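Teaching an Arm to Clean Up After Us: What We Did and What I'd Change
Project report, Agustina Zúñiga
Team: Agustina Zúñiga, Octavio Gaete, Brenda Cáceres
Advisor: Nélida Medina
Sep 25, 2026

Our project started because the kitchen on our floor is always a mess. Octavio wanted to do something with drones, Brenda wanted to do something that would be finished by the end of the term, and I kept looking at the counter full of trash and thinking, well, there's our dataset! So we went with kitchen cleanup. The idea was to collect a big pile of demonstrations of a robot arm doing small tidying jobs in a real kitchen, then train a policy on them and see how far it got. We called the project Jastley (Brenda's idea, it doesn't stand for anything).

Every demonstration, or episode, works the same way. One person drives the arm with the hand controller, one person resets the counter and reads out the task, and the computer saves the camera video together with the joint positions and the gripper opening. When the driver is done, they press a pedal and mark the episode as keep or toss. I'd never driven an arm before January and my first tries were awful. I kept coming in way too fast and stopping way too high, like somebody parking a truck by ear.

We ended up with 14 tasks. Some were easy ones, like pushing a sponge over to the sink. Others were a pain, like hanging a dish towel, which we dropped from the training set after Brenda and I argued over it for a whole afternoon (she wanted to keep it, and I still think I was right). The one I want to talk about most is picking up snack wrappers, because that's the one I was in charge of.

Wrappers sound simple. They're light, they don't break, and you can get more of them from the vending machine any time you like. But a wrapper has a different shape every time you crumple it, and it's shiny, so the camera sees bright spots that move around when the arm moves. It also lies really low. With a mug you can be off by quite a bit and the fingers still close on something. With a flat wrapper you have to come nearly all the way down to the counter, and if you go too far the arm hits its force limit and stops, and there goes your episode. 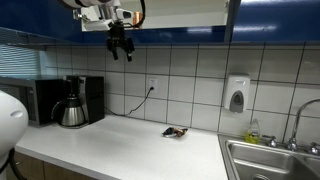 My rule for myself was to start each episode with the gripper open and up high, then pick a spot on the wrapper with a fold sticking up and go for that. Octavio did it differently. He liked to put one finger down next to the wrapper and sort of scoop. Both ways work fine for a person, but when we trained on a mix of his episodes and mine, the policy would start out my way and change its mind halfway down! Nélida had warned us about this in our very first meeting and I even have it in my notes, underlined. So we wrote up a one-page style guide and I recorded a lot of my wrapper episodes over again.

In total we recorded 1,828 episodes. Of those, 545 were wrappers, and after I went through them I kept 430. Going through them took forever. I watched every one at double speed with a bag of pretzels, and the ones I tossed were mostly where the driver hesitated for a long time or where a hand got into view during the reset. I also tossed a bunch where the wrapper was always in the same place. In the early sessions we got lazy and just dropped it wherever was easiest to reach, and the first policy learned to go to that place whether there was a wrapper there or not. After that we used a deck of cards to choose the starting position, which was Octavio's best idea of the whole project.

The lights were the other big thing. The kitchen has a lot of glossy surfaces and the reflections change with the time of day. At first I tried to record only when it looked nice and even. Oriana Palma, who did a similar project last year and let us borrow her recording scripts, told me to quit doing that and record whenever I had time. She was right, the policy trained on the mixed lighting was much less jumpy near the sink.

If I did this again, I'd write the style guide before recording anything, and I'd review the episodes the same day. I'd also label why an episode got tossed, since all we have now is a folder called "bad" and I can't remember what's wrong with half of it. Brenda is still working on the towel.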